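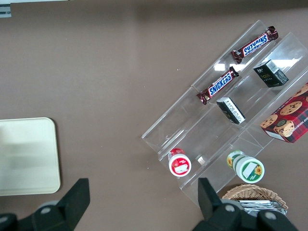 *The snack counter at work, from the new hire's side of the table.*

Feb 23, 2020

I've worked at Brekow long enough to remember when the snack counter was a cardboard box with a slot cut in the lid. You took a candy bar, you put in a dollar, and if you didn't have a dollar you put in a dollar's worth of guilt. The system had flaws. It also had no firmware.

In December we got an arm. It came from an outfit called Nargate, and it was bolted to a table by the break room on our floor, which has 480 people on it if you believe the fire marshal's sign. You tap what you want on a tablet, and the arm gets it off a clear tiered stand and puts it on a cream tray. That's the whole show. A Snickers bar travels a distance I could cover by leaning.

The first week, there was a crowd. People who had never eaten a Snickers at work were suddenly ordering two. By the third week the crowd had gone back to its desks and what remained was the line, which is a thing we didn't have before. With the cardboard box, 3 people could grab something at once and bump elbows. The arm has no elbows to spare, and it takes its customers one at a time.

I should say what it replaced, which was partly me. I'm in facilities, and stocking snacks used to be a thing I did on the way to other things. I'd dump in whatever the warehouse club had and leave. Now I stock for the arm, and the arm has opinions. The candy bars go on the slant, in line with the shelf. The small dark boxes need to sit where the fingers can get at them. The jars go on the bottom tier, the red lid on the left and the green lid on the right, with the divider between them. The foil packets live in a wicker basket at the end, and the basket is my least favorite part of the day. Foil is shiny and floppy and, as far as I can tell from the error log, made of nothing.

Then there's the plaid box with the chocolate chip cookies and the little teddy-bear fellow on the front. Somebody in accounting asked for those. I have put that box back in its spot more times than I've put my own kids to bed.

So my job has changed, though "saved me labor" is not how I'd put it on a form. I used to spend ten careless minutes. Now I spend longer than that, carefully, and then I file a ticket. The tickets go into Rinulach, our software for asking other people to do things, and there's a category for the arm. I picked the category name. It was going to be "Arm" but I was told to be more specific, so it's "Arm (Snack)."

What I didn't see coming was the talking. The old box was quick, so you never stopped. The line is slow, so you stand there with a guy from shipping and find out he's restoring a boat. I've learned more about my coworkers since December than in the years before, most of it while waiting on a candy bar. I doubt Nargate puts that in the brochure – it's hard to charge for being slow.

Some of the folks downstairs are less charmed, and I get it. The packing floor at our Bunnag building has 400 people on it, and when they come over for meetings they look at our arm the way you'd look at a dog that belongs to somebody you owe money. If it can pick up a jar, what else can it pick up? Management says there are no plans. Management said that about the parking fees too.

My own view, for what it's worth, comes from standing next to the thing every morning with a crate of jars. It needs someone to turn things the right way around, and it needs them every day. I don't know how long that stays true. For now I show up early, straighten the Snickers, and write my ticket about the foil.

Next month they want to add fruit. I've asked what shape of fruit, and I'm waiting to hear.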